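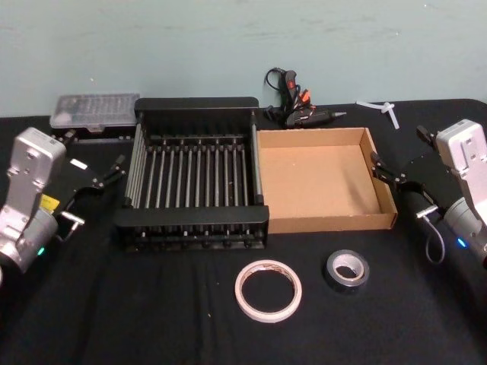

Slide 2. Opening

Title on screen: Drainage and storage at the wash-up station. Allow two minutes. The talk covers the rack, the surface under it, and where things go when they leave it. Sinks and detergents are covered in the afternoon session and are left out.

The setup on the first slide is a black dish rack on black cloth with a cardboard tray against its right side. Leave it up while people sit down.

Slide 3. What a rack has to do

A plate rack holds plates apart and near vertical so that water runs off both faces. Everything else it does is secondary. Two plates that touch keep a film of water between them, and that film is still there an hour later.

Point back to the first slide if asked about construction. Parallel gray rods between solid black end panels, with rails along the two sides. The rods form the slots. A solid end panel stops the last plate from leaning out past the rack. It also blocks airflow at that end, so leave the end slot free when there is room.

Slide 4. Slot spacing

Spacing decides which plates fit. Flat dinner plates go one to a slot. Soup plates and shallow bowls need every second slot, and capacity drops by half. Measure the deepest item in regular use before buying anything. Catalogs give capacity in flat plates.

The Humholm canteen ran its count over one month in November: 2,000 plates through the hand-wash station, of which 330 were deep. The deep plates took up far more rack time than their share. Say this slowly, people write it down.

Slide 5. Surface

Cloth under a rack is fine for a demonstration and poor for daily use. It takes up water, stays damp under the feet, and hides what has dripped. At a working station use a ridged tray that slopes to the sink. Check the slope with a full cup of water poured at the high end. If any of it stands, shim the high side.

Keep the rack clear of the wall by a hand's width. Painted walls behind wash-up areas scuff and mark quickly. Majali repainted theirs in June and then screwed a low rail to the table edge to hold the gap.

Slide 6. The tray beside the rack

Most stations have something parked next to the rack to catch whatever does not belong in it. An open tray of corrugated cardboard is cheap and the right height for sorting. It is for dry items only. Corrugated board softens from the bottom up, and the base gives way before the sides show anything.

For wet items use a plastic tray of the same footprint. Put the tray hard up against the rack so nothing drops down between the two. Put it on the side the dry items leave from. For most right-handed people loading from the left, that is the right.

Slide 7. Order of loading

Back to front, large to small.

1. Clear the rack completely. Do not load wet plates among dry ones.
2. Large plates at the far end, all facing the same way.
3. Side plates next, same direction.
4. Lids last, in whatever slots remain.
5. Cups and glasses do not go in the plate slots. Use a separate mat, rim down and tilted.

At Soremo the rule on clearing first was dropped during a busy week and the dry plates had to be wiped again. They now keep it on a card over the sink.

Slide 8. Unloading

Touch the lower edge of the plate nearest the middle of the rack. Water collects there last. If it is dry, unload everything. Stack by size on the shelf, no higher than the stack can be lifted with two hands.

Hiltum logged 918 unloadings by this test and kept it as their standard. If there is a question on towel drying: clean towel, one per batch, then into the laundry.

Slide 9. Cleaning the rack itself

Weekly, Monday before first use. Turn it over. Scale forms where the rods meet the frame and around the feet. Soak in warm water with vinegar, brush along the rods, rinse, stand it on end to drain. Coated racks should be looked over for chips at the same time.

Slide 10. Questions

Ten minutes. Handouts with the loading order are on the table by the door.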